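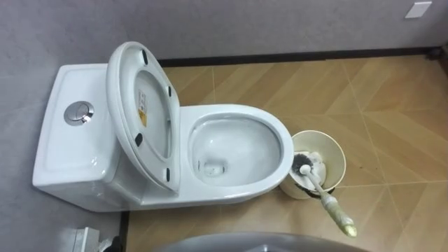

Toilet in the second floor restroom, seat and cover up. See item 3.

Drovorau House Tenants Association
Minutes of the general meeting, September 27, 2023
Ground floor meeting room

1. Opening and previous minutes
The chair opened the meeting at 6:30 p.m. The minutes of the April meeting were read and accepted with one correction: the bicycle rack is on the Fultum Street side of the building, not the courtyard side.

2. Matters arising
The front door closer has been adjusted and the door now latches. The tenant of the corner office reported that it still slams when the windows in the lobby are open. To be looked at again before winter.

The request for a second mailbox key for each unit was passed to the managing agent, Thevar Property. No reply so far. The secretary will write again.

3. Shared restrooms
The secretary reported on the restroom on the second floor. The toilet there is a white one-piece model with a round chrome button in the lid of the tank. The button is divided by a curved line, and several tenants asked which part gives the short flush. The secretary did not know and will ask Bullance Plumbing. Once there is an answer, a small notice will go on the wall at eye level. It was agreed not to tape anything to the tank lid, as tape leaves marks on the glaze.

The label stuck to the cover was discussed. One tenant wanted it taken off. Another thought it might have cleaning or warranty information on it and should be read first. Agreed that the secretary will copy down whatever it says and then peel it off with warm water. No scrapers or scouring pads are to be used on the seat or cover.

A tenant asked if the seat could be changed for a soft-closing one. The noise of it dropping carries into the office next door. The meeting felt the present seat is sound, and there are four rubber bumpers under the ring. The request was put off until the budget is set. In the meantime everyone is asked to lower the seat and cover by hand.

Cleaning of the floor was raised. The tan wood-patterned tile does not show dust much, and the area beside the base of the toilet tends to get missed. The cleaning firm will be asked to do this part with a cloth and to use a mild cleaner only. The bleach product used in the spring had a strong smell that stayed in the hallway – the tenants on that floor do not want it used again.

Supplies: paper is running out before the end of the week. Agreed to raise the monthly allowance for paper and soap by $30. Spare rolls will be kept in the hall closet, which is to stay unlocked during office hours.

4. Budget for repairs
The repair fund stands at $3,000. The meeting agreed that the first call on it is the leaking gutter over the rear entrance. Three quotes will be requested. Anything left over may go toward a new light fixture on the stairs and, if there is enough, the soft-closing seat.

5. Other business
Parking: visitors are again using the loading space. The sign is faded and will be repainted.

Recycling: boxes must be flattened before they go in the bin. The hauler left a full bin behind last month for this reason.

Heating: tenants on the top floor asked for it to be switched on earlier in the morning. The chair will ask Thevar Property what the timer is set to.

6. Actions
Secretary – second letter about mailbox keys; call to Bullance Plumbing about the flush button; restroom notice; label on cover; note to the cleaning firm.
Chair – gutter quotes; heating timer; front door closer.
Corner office – repaint loading space sign.

The meeting closed at 7:50 p.m. The date of the next meeting will be posted in the lobby.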